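## Straw marquetry course at Nirnside

Our winter course this year is on straw marquetry, taught by Cempaka Hidayat over six Saturdays in the long room at Nirnside. Places are limited to eight, and the fee is £136 including materials.

Straw work uses the split and flattened stems of rye or wheat. Each stem is opened with a thumbnail or a blunt blade, ironed flat with a bone folder and glued edge to edge on paper. The sheets are then cut like veneer. The shine comes from the outer skin of the stem, so no varnish is needed, and turning a piece by a few degrees changes how light or dark it looks.

Cempaka trained as a bookbinder and came to straw by way of box making. Her largest panel to date, a cupboard door for a house in Brindness, took 2,055 strips. Beginners should expect to finish a small lidded box.

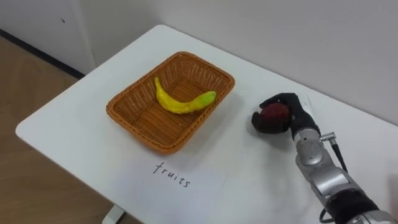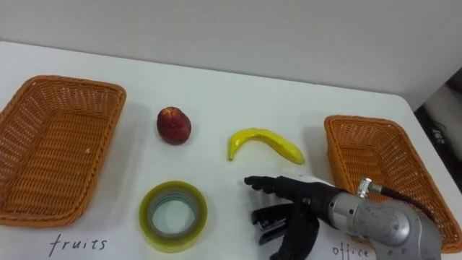

### What to bring

- A scalpel with spare blades
- A steel rule, 30 cm or longer
- A cutting mat
- An apron, as the dyes mark clothes

Bone folders and glue can be borrowed on the day. Dyed straw comes in bundles from Prukum, and the reds and dark greens tend to run out first, so tell us by Monday if you have your heart set on either.

### Also in the library

We have added the Toivonen pattern book, 399 plates of stars, chevrons and borders. It is for reference only and can't be taken home, but tracing is allowed - please use a soft pencil.

To book a place, write to the office or sign the sheet by the door.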